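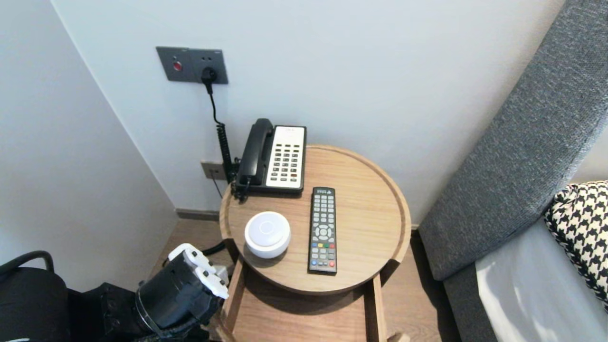
Trudmont Walking Club: members' blog

August
Posted by Funmilayo Onyeka

The room at Gorkden had a proper corded telephone by the bed, with a curly cord and a keypad. I haven't used one of those in years. The remote and a little round white speaker shared the same side table, so my book and glasses went on the shelf underneath. The socket on the wall had the phone's cable near it and a plug already in, and I charged my mobile across the room.

Ladi Ogunleye rang at six to say the Muli path was shut and we would go up by Ullano instead. The top is 2,109 feet that way and the last stretch is steep. I was glad of my poles.

I'd asked for something to eat porridge from and ended up with a blue bowl I liked a lot. It's a pale, cool blue and it has a good wide rim to hold on to. I've been looking for one the same ever since and the nearest I've found is too deep. 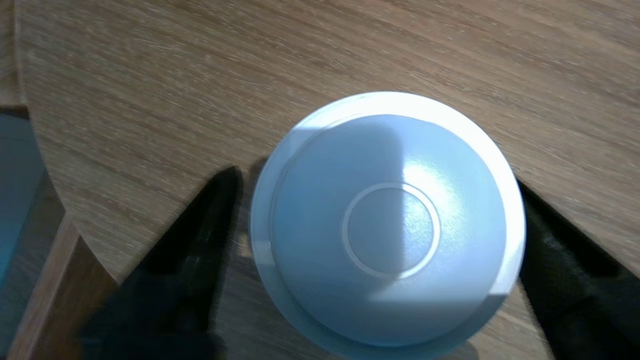 The blue bowl, upside down.

Ladi has the list for the next trip. Names to her before the end of the month, please, and say if you want a single room.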